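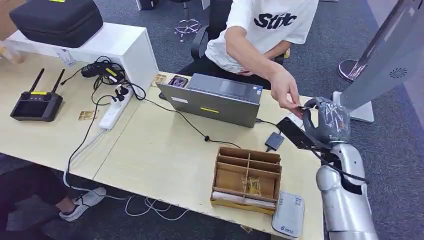

Figura 3. Entrega del teléfono entre la mano robótica y una persona, al otro lado del escritorio. Fuente: archivo del club de robótica de Mudgway.

Noviembre
Por el equipo de manipulación, club de robótica de Mudgway

4. La entrega de objetos: lo que hicimos y lo que nos costó

Reconozco que cuando propuse esta parte del proyecto en el club pensé que la liquidaríamos en un par de tardes. Ya teníamos el agarre (sección 3), la mano cerraba bien sobre casi todo lo que le poníamos delante, ¿qué podía tener de difícil soltar? Pues bastante. Dar algo a una persona es un asunto de dos, y la otra mitad no la programamos nosotros.

La tarea es la que se ve en la figura 3: el brazo sostiene un teléfono negro, inclinado hacia la mesa, y quien está sentado detrás del escritorio lo coge por el borde con la mano derecha. Elegimos el teléfono por puro gusto mío, y lo defiendo. Es plano, resbala, todo el mundo le tiene respeto y, sobre todo, cada uno lo agarra a su manera. Con los bloques de espuma que usa el equipo de Livville (con quienes compartimos la categoría de la liga) la gente mete la mano entera y tira sin pensar. Con un teléfono se acerca con dos dedos – casi pidiendo permiso – y esa fuerza tan pequeña es justo la que hay que saber detectar.

Para decidir cuándo abrir la mano probamos dos criterios. El primero, que en el código se llama Mikesik, mira solo el tirón: si la fuerza en los dedos cambia más de cierto umbral, se abre. El segundo, Munel, pide además que el cambio se mantenga durante 300 milisegundos. Yo era muy partidaria del primero, que me parecía elegante y se escribe en nada. Mis compañeros querían el segundo desde el principio y tuvieron la paciencia de dejarme comprobarlo.

Hicimos 100 entregas con cada criterio, repartidas entre cinco participantes del club que no habían tocado el código. Mikesik respondía enseguida, y eso gustaba mucho, pero también se abría con cualquier roce: bastaba con que alguien rozara el teléfono al colocar los dedos. Munel se nota más lento, sobre todo las primeras veces, y hubo quien tiró con más ganas de la cuenta creyendo que la mano se había quedado trabada. A la tercera o cuarta entrega ya le habían cogido el ritmo, y eso me sorprendió para bien.

Una cosa que no habíamos previsto es la funda. La mano lleva un plástico transparente por encima y ese plástico añade un rozamiento que en la simulación no existía, así que el umbral que traíamos calculado de casa no servía para nada. Lo volvimos a ajustar a mano, con el mismo teléfono y la misma postura, y en el trabajo damos solo los datos posteriores a ese ajuste. Si alguien quiere repetir la prueba con otra cubierta (o sin ella) tendrá que empezar por ahí.

Tampoco medimos la comodidad como es debido. Preguntamos al final de cada tanda y apuntamos las respuestas, que son simpáticas de leer – «me lo da como si no quisiera» es mi favorita – pero no dan para una estadística. Para la próxima fase queremos un cuestionario corto y variar la altura de la entrega, que aquí dejamos fija. En la sección 5 comparamos los tiempos de los dos criterios.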